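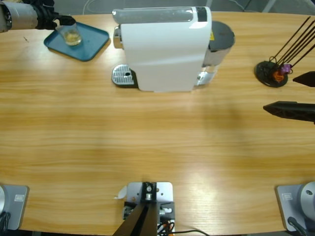 Glass and blue tray on the table.

Goltwood Metal Parts
Minutes of the Production and Supply Meeting, November

Present: Serpil Yalçınkaya (chair), production, tooling, purchasing, quality, shipping. Maintenance sent apologies.

The meeting opened at 9:00 a.m.

1. Minutes of the last meeting
Approved with one correction. Under item 4, the trim die sent out for regrinding was the one for the hinge bracket. The cover plate die stayed in house.

2. Farkas order, pump housings
Production reported that the first lot of aluminum housings has been cast and is waiting for machining. Quality found porosity near the mounting flange on nine castings, and these have been set aside for remelt. Tooling believes the overflow on that side of the die is too small and wants to open it up before the next run. The customer has asked for a sample report with wall thickness readings at the flange. Quality will send it once the new castings have been measured.

Serpil asked whether the change to the overflow would affect the trim die. Tooling said it would, slightly, and that the trim die can be adjusted on the same visit to the tool room.

Agreed: no further casting of this part until the die is changed.

3. Futo order, brass fittings
The balance of 154 fittings is still open. Forging is complete. The hold-up is in thread cutting, where one machine has been down waiting for a spindle bearing. Purchasing confirmed the bearing has shipped. Shipping asked for the balance to go out in one delivery — the customer was not happy with the last split shipment and the paperwork had to be done twice.

Agreed: fittings to be held and shipped complete. Shipping to tell the customer today.

4. Request for quote, Plodance
Plodance has sent drawings for a stamped steel clip in two thicknesses. Tooling looked at the bend radius on the thicker version and thinks it will crack if the grain direction is wrong on the strip. The quote should state the grain direction and ask the customer to accept a slightly larger radius. Sample parts will be charged separately, with the cost credited against a production order.

Purchasing has prices from two strip suppliers. The cheaper one has a long lead time and wants a full coil as the minimum. There was some discussion of whether the leftover strip could be used on other jobs. No decision was made. Purchasing will ask about a half coil.

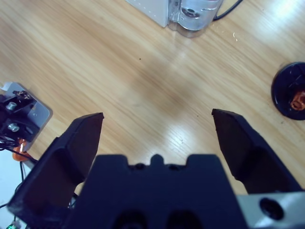 5. Incoming material
Quality reported that the last bar stock came in without a mill certificate. It is tagged and on the hold rack. Receiving staff are reminded that material without a certificate does not go to the floor, even when a job is waiting on it.

6. Press line
The light curtain on the small press was replaced and tested. The old foot switch is still connected and should be removed. Maintenance to confirm.

7. Other business
Packing asked for heavier cartons for the forged parts. The present ones split at the bottom when stacked. Purchasing to get samples.

Actions
Tooling: overflow and trim die, Farkas housings.
Quality: thickness report, Farkas; chase mill certificate.
Shipping: notify Futo.
Purchasing: half coil price, carton samples.
Serpil Yalçınkaya: review the Plodance quote before it goes out.
Maintenance: foot switch.

The meeting closed at 10:10 a.m. The next meeting will be held after the Farkas die is back in the machine.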